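Call for Participants: Household Food Storage Study

Ashworth Institute for Home Research
Kitchen and Pantry Program

The Kitchen and Pantry Program invites adults who do most of the food storage in their household to apply for a study of reusable plastic containers. Applications are open through the end of April. The study will enroll 62 participants and will be led by Deirdre Ó Ceallaigh and Hartmut Oltmanns.

Participants will attend 2 sessions at the Tultura Building, Room 616. Each session begins at 4 p.m. and ends before 6 p.m. During the first session, participants will sort, fill, label and stack a set of containers on open shelving. Between sessions they will use the same set at home and keep a short written log. The second session consists of a group discussion and the return of the log.

The study concerns clear containers in particular. Participants will be asked how easily they can judge what is inside under ordinary kitchen lighting, where glare on the plastic may interfere, and whether they prefer to store containers flat or on end.

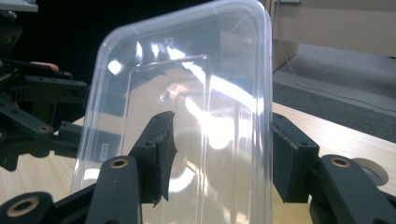
Mabli Hopkin wrote after the pilot round that she had expected to talk about lids and ended up talking about labels. Hers were always on the side facing the wall, she said, and she would have liked more time at the shelves and less at the discussion table. The shelf portion of the first session has since been extended.

Eligibility

Applicants must be 18 or older, prepare food at home on most days, and be able to lift a filled container to shoulder height. Only one person per household may enroll. Current employees of container manufacturers or retailers are not eligible.

Compensation

Participants who complete both sessions and return the log will receive a gift card and may keep the container set. Parking in the Fakholm Street garage will be validated.

How to Apply

Application forms are available at the Tultura Building front desk or by mail on request. Completed forms should be addressed to Araceli Requena, Study Enrollment, Kitchen and Pantry Program. Please state whether you need step-free access or an interpreter. All applicants will be notified in writing of the outcome.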